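Grelgate Home Repair Club
Progress report to the Losport Fund
Mar 25, 2025
Prepared by Pouran Asadi

We are halfway through the grant and I am so pleased with where things stand! The club opened its doors nine times this quarter, and people brought in 255 items, mostly lamps, toasters, zippers and chairs with wobbly legs. The busiest session had a line out to the parking lot before we had even put the kettle on.

The beginner sewing class filled up in one evening, so Parvaneh Hassanpour added a second group (she had been hoping for an excuse). Between the two groups, 19 people have finished the course, and several now help at the mending table.

Spending is on track. The soldering irons and the second sewing machine are paid for, and the Ansari Street hall has kept our rent the same through the summer. The one line running over is small parts. Fuses and lamp cord go fast, and we would like to move $60 from printing to cover them.

Household plastics were new for us this quarter. Racks, lids, trays and bins come up in nearly every sign-up form, and we now set aside a corner of each session for them.
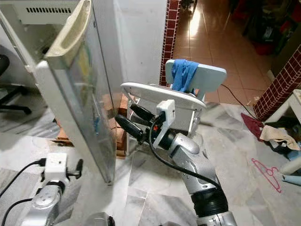
White oval lid and the rack with thin legs.

Next quarter we want to try a bicycle evening and a session for teens. Parvaneh is already drawing up the tool list, and I will send it with the April receipts.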